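Print | E-mail

22 March 2018 | By Cuiping Shen

Good practice, version 2

Our rules for hand-held gripper work at Sadisden finally fit on one page, and I love them! Start every take with the fingers open.
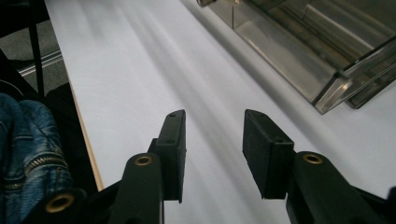 Keep cables clear of your wrists, and lay fresh paper if the old sheet tears. Xuelian Long wants a break every 15 minutes (hooray!).
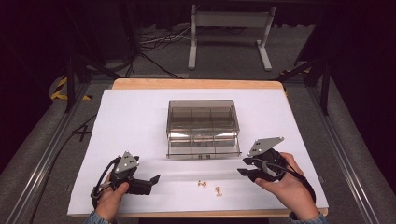

Comments go to Yulan Cai before April.

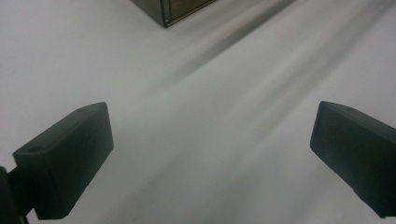 Fingers open over the white surface.

We use cookies to improve this site. OK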